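Equipment Planning for the Coming Year
November 19, 2022

The request for the Lerside bench went in this week. It covers 2 hand-held grippers, 35 pairs of replacement rubber pads and a new roll of white table paper. The arm itself has been moved to the January round, when the Canano quotation will be renewed.

Pads are the line most often questioned. They chip along the edges and collect dust, and last year's allowance of 25 pairs was spent well before the period closed. I have therefore entered them as a recurring cost – the grippers remain a single purchase.

Small household articles are budgeted separately under Akari. The list stands at 81 items, among them bottles and mirrors, and it may be trimmed before approval.

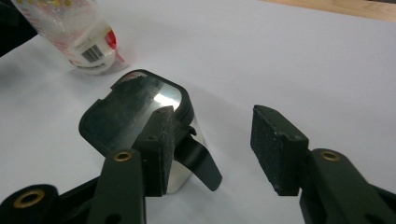 Wei wrote back that the pads should be ordered in one lot, as the supplier charges the same freight for a single pair as for a full carton, and asked whether the spare grommets had been included. They had not. A revised sheet will follow.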